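Home | Projects | Reports | People | Contact

Living with the Lirnus two-arm kit: my project report

I'm writing this up for the second-year automation project, and Dr Polák (Čestmír to everyone in the lab) said we could pick any bit of kit on offer and review it as if the department was thinking of buying one. I got the Lirnus, which is a pair of small arms you bolt onto a frame and put over a table. It's sold by a little outfit called Prosen and it costs 2000 euros with both arms, the frame parts, the power supplies and a year of email help. My budget line for the whole report was also 2000 euros, so there went the money for a carrying case.

Rongrong Duan was my partner for the build and did most of the wiring, so where it says "we" below, half the credit is hers (more than half for the wiring!).

Putting it together

The box came on a Monday and we had both arms moving by the following week, which I'm pretty pleased with. The printed guide is good up to page 7 and then goes a bit mad. It tells you to fit the side rails before the corner brackets, and if you do that you can't get the hex key in. We took it all apart again. Prosen answered our email the same afternoon and a chap called Arturo Gentile sent over a corrected page, so full marks for that, but I'd still like the right page in the box.

Cables are the part I'd moan about most. The ones supplied are long enough, but there are no clips, and when an arm swings back to its rest position you do start watching for anything dangling. We used reusable ties from the stores cupboard and kept the ties loose near the joints.

The software

You get a program called Grurkora for recording and playing back moves. I liked it a lot more than I thought I would. You press record, guide the arms by hand, press stop, and the move turns up in a list with a silly default name. Playing it back is smooth. What it can't do is let you trim the end off a recording, so if you dither before pressing stop, the arms dither too. Cosimo Fabbri, who did his report on the Longo single arm last year, says his had the same problem and he wrote a small script to chop the files. He's let me put it in the appendix.

The task we chose

We wanted something both arms had to do together, otherwise you may as well buy one arm. So we settled on packets of snacks: pick one up, pass it across, put it in a tray. Packets are awkward things. They crinkle and slide about, and they're never quite the same shape twice, so a grip that's fine on one can be rubbish on the next. I thought that made it a fairer test than wooden blocks, which the sales page uses for everything.

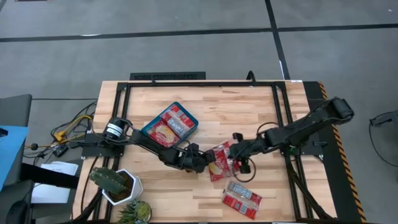
Can one person run both arms on their own? You can play back saved moves alone, but recording a new two-arm move really wants a second pair of hands.

The handover is the bit that took the practice. If one gripper lets go too early you drop the packet, and if it's late the arms have a little tug of war. Rongrong had the idea of adding a short pause with both grippers closed, and our later recordings all have it.

Would I buy it?

For a teaching lab, yes, I think so. I'd want 2 people on the build, a bag of cable clips and the corrected page from Arturo. For anyone working alone I'd look at the Longo first and borrow Cosimo's script. Amedeo Cocco has booked the kit from June for his own project on folding cloth, so ask him if you want to see it running. The appendix has the parts list, the script and our settings for grip strength.

Student Automation Projects | Contact the lab office | © The authors | Back to top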